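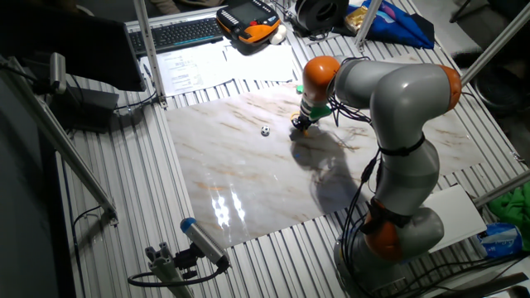
What is a demonstration set in robot learning?
A demonstration set is a collection of recorded task runs, each storing what the cameras saw and how the arm moved, from which a control policy is trained.

Overview
A demonstration set is made up of episodes. An episode covers one attempt at one task, such as moving a ball from one place on a board to another, and usually lasts a few seconds to a minute. The recording holds joint positions, gripper state and one or more video streams, all stamped with the same clock. A short text label names the task.

Collection
Episodes are gathered in one of two common ways. In teleoperation, a person steers the arm from a separate device. In hand guiding, the person moves the arm directly and the joints are logged. Hand guiding is quicker to learn, but the person's hands often show up in the video, and many groups replay the motion afterward to get clean footage.

The starting position of the object is changed between episodes. A policy trained on a single start tends to fail when the object is moved even a short distance. Lighting and surface are also varied — a glossy board gives reflections that a matte one does not.

Size
The number of episodes depends on the task. The Cotlow set, used for teaching simple pushing and grasping, has 300 episodes across 8 tasks. Clelico, a later set, limits itself to one task and keeps 100 episodes, each recorded at two camera angles.

Review
Recorded episodes are checked before training. Runs with dropped video, a stalled arm or the wrong label are removed. Failed attempts may be kept if they are marked as failures. Makaseo, a review tool, sorts episodes by length so that very short and very long ones can be looked at first.

File formats
There is no single standard. Yap stores each episode as a folder with 7 files, including a calibration file for the cameras. Other formats pack a whole set into one archive, which loads faster but is harder to edit.

See also
Imitation learning
Teleoperation
Camera calibration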